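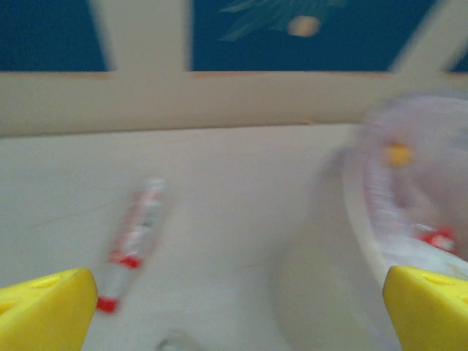

What Goes in the Bin in Doltitz

By Elba Escobar

The rules for recycling in Doltitz fit on one sheet of paper. The sheet comes with the water bill, it is printed on both sides, and most people in town have it stuck to the refrigerator or have lost it. I had lost mine. When I asked for another at the town office I was told to go see Zulema Rivadeneira at the Fanside depot, who wrote it.

Fanside is the low end of town, past the feed store and the old bus garage. The depot takes drink bottles, cans, jars, cardboard and some kinds of tub. It doesn't take batteries, paint or anything with a cord, though people leave those at the gate anyway. It is open six mornings a week and handles the bottles and cans of 1,678 households. Rivadeneira has run it for 16 years.

She gave me a new sheet and then told me that half of it was out of date.

The part that has changed most is the part about bottles. The old instructions said to rinse every bottle, take the cap off, peel the label and stand it upside down overnight. People did it for a while. Then they got tired and stopped rinsing too, and the loads that reached the depot were worse than before there were instructions. The new sheet, due out with the August bill, asks for less. Empty the bottle. Give it a quick swirl of water if it held milk or juice. Crush it if you have room problems at home. Put the cap back on.

The cap is what people argue about. For years we were all told to throw caps away, and there are households in Doltitz that will go on doing so whatever the sheet says. The reason used to be that a capped bottle holds air and won't flatten in the baler. The baler the town bought last spring handles them fine, and a loose cap is small enough to fall through the screen and end up as trash. A cap screwed onto a bottle stays with the bottle.

"Red ones, yellow ones, orange ones, I used to sweep them up by the bucket," Rivadeneira said. "Now I want them back on."

The order of the two steps matters. Squeeze the air out first, then screw the cap down while the bottle is still flat. If you cap it first you can't crush it, and if you crush it and leave the cap off it slowly opens up again in the bin. My own kitchen bin holds a good deal more since I started doing it this way.

Cans

Cans are the easy part. Aluminum drink cans go in whole or crushed, and the depot would take a truckload of nothing else if it could get one. They are the only thing on the sheet that reliably pays for its own handling. The sheet asks that they be empty, and Rivadeneira would like the word underlined.

She showed me what she meant by picking a cola can out of a bag that had come in that morning and tipping it over. A good mouthful ran out onto the concrete. In a bag of dry cans that would be no great matter, but if there is cardboard in the same bag the cardboard is finished.

Her advice is to lay a can on its side in the sink for a minute after the last pour. She doesn't ask people to wash them. Pull tabs can stay on. Don't push anything into the opening, cigarette ends above all.

Food cans go in as well, with the lid tucked down inside so that it can't cut anyone. Aerosol cans do not, even empty ones. 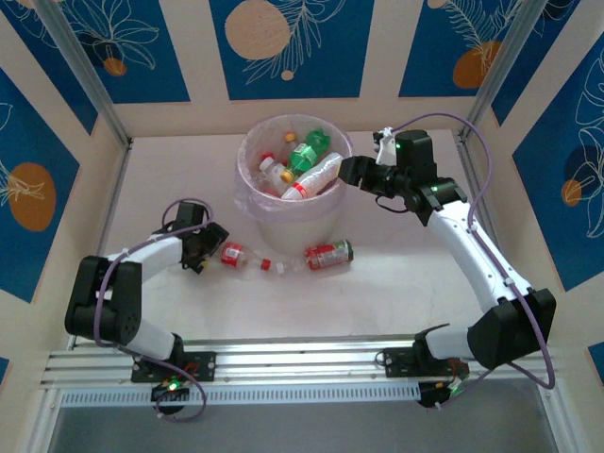 Two red cans and a crushed bottle on the floor in front of a lined bin.

The bag question

Most of us line the bin. It keeps the bottom from getting sticky and it makes the whole load easy to lift out. The trouble comes at the depot, where the liner is the one thing in the load that can't go through. Thin film wraps itself around any shaft that turns, and then the belt has to be stopped and the film cut away with a knife.

Patricio Lagos drives the collection truck on the Fanside route. He would rather people used no liner at all, but he has a mother who does, so he is realistic about it. What he asks is that the bag be left open. A knotted bag has to be torn by hand, and until it is torn he doesn't know what is in it. With an open bag he can tip the contents out, shake it once and put it in the sack he keeps hanging off the side of the truck.

"See-through is good," he said. "If it's black I have to treat it like garbage."

The town doesn't sell a bin and doesn't require one. Any rigid container will do as long as one person can carry it when it is full. I have seen laundry baskets, milk crates and a baby bath used on the route. The hardware store on the square, Cáceres, sells a plastic one made by Pruken that a lot of Doltitz kitchens have, mainly on account of its width, which lets a two-liter bottle lie down. A tall narrow bin looks tidier beside a refrigerator, but big bottles stand up in it and stick out of the top after the third one.

If you are buying, translucent plastic has one point in its favor. You can tell how full it is, and whether somebody has dropped in a thing that doesn't belong, without digging.

Tubes

I had expected jars or pizza boxes to be the problem item. Everyone I spoke to said tubes.

Toothpaste, hand cream, ointment, tomato paste, glue. A tube is small, it is never quite empty, and it is often made of several layers pressed together, plastic with metal in between, that can't be pulled apart again. For the whole life of the program the rule on tubes in Doltitz was a plain no. They still arrive every day.

Zulema Retamal works the sorting table on the early shift. (There are two Zulemas at Fanside, and people on the phone have to say which.) She pulls tubes out by feel as much as by sight, she told me. A bottle of the same size is light and springs back when you press it. A tube stays pressed.

Part of the confusion is that the tubes themselves have been changing. Some toothpaste tubes are now made all of one plastic and have a recycling mark on the back, and people read the mark and follow it, which is a reasonable thing to do. The mark means that the tube could be recycled somewhere. It doesn't mean that the depot's buyer will accept it, and at present the buyer won't. The new sheet says to put tubes in the trash and cut the cap off for the bottle bin only if it is a hard screw cap wider than a quarter. Rivadeneira admits nobody is going to measure. She would be satisfied if the tubes stayed out.

Retamal's own habit at home is to slit the tube with scissors when it seems finished. She gets several more days of toothpaste that way, and then it goes in the bathroom trash, which never comes near the kitchen bin. She thinks most of the tubes she sees come from people who carry the bathroom basket through the house and empty it into whatever bin is closest.

A kitchen on Mill Row

I spent part of a morning with Wenceslao Zapata, a retired machinist who lives alone on Mill Row and has the reputation, on Patricio Lagos's route, of putting out the best bin in town. I wanted to know what he did differently.

He doesn't do much. He keeps the bin by the back door instead of under the sink, so that it is on the way out of the house. Things go in one at a time as they are finished with. He doesn't let a row of bottles build up on the counter, and he doesn't keep a second bag for overflow.

The night before collection he tips the whole thing out on the kitchen table and goes over it. It takes him as long as it takes to heat the water for tea. Bottles that have opened up get flattened again. Cans get a shake next to the ear. If there is a tub with a film lid still hanging from it, he pulls the film off. Then it all goes back in, biggest things first, with the cans in the gaps.

I asked whether he sorted by color or by type. He used to, he said, with three boxes, until he watched the truck one day and saw all three go into the same compartment. That was years ago. He still sounded put out about it.

The table gets wiped down afterward with a cloth and a little vinegar. Sugar from soda dries hard, and he has learned to get to it the same night. He also keeps one wide-mouthed jar back each month for screws.

What the sheet now says

Drink bottles: empty, flat if you like, cap on. Labels can stay.

Drink cans: empty. Crushing is optional.

Food cans and jars: rinsed. Jar lids go in separately.

Tubs for yogurt and margarine: yes, without the film.

Tubes of any kind: no.

Liners: clear, and left open at the top.

Aerosols, batteries, light bulbs: bring them to the county drop-off, not to the Fanside gate.

The sheet was approved on 8 August 2024 and will go out in two languages. Spare copies are kept on the hook inside the depot door, and Lagos carries a stack in the cab for anyone who stops him on the route.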